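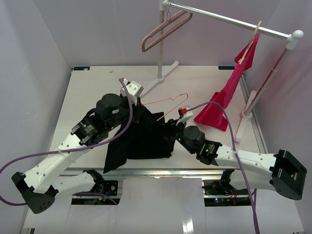
Clandham, January

Section 6: Washing and drying dark clothes with your Besnard washer-dryer

Dark clothes do reward a little patience, and we hope this section will keep your favourite black jumper looking smart for a good long while. If you have only just had the machine plumbed in, please run the empty rinse described in Section 3 first, and then come back to us.

1. Empty every pocket and do up any zips. Turn each garment inside out, sleeves and all.

2. Load the drum loosely, up to 6 items for a mixed dark wash. You should be able to slide your hand in over the top of the clothes (a flat hand is plenty).

3. Pour liquid detergent into the left-hand drawer. Powder is fine for whites and towels, but it can leave pale streaks on black cotton.

4. Turn the dial to Darks and press Start. The display will show 59 minutes, and the door will lock with a click.

5. When the cycle ends, wait for the door light to go out, then take the clothes out and give each one a gentle shake to loosen the creases.

6. Check the care label before drying. If it allows tumbling, choose Low Heat. Otherwise, dry the garment on an airer, well away from the window on bright days.

Note: The time on the display may go up during the wash if the load needs balancing. There's no need to stop the machine, so do go and put the kettle on.

Caution: Never put clothes marked with cooking oil, petrol or white spirit in the dryer, even after washing. They can catch fire.

Caution: The door glass gets hot on the drying cycles. Keep small children and pets away from it.

Cleaning the fluff filter is covered in Section 7.

Text by Mostafa Gaber, checked by Abdelkrim Abou Zeid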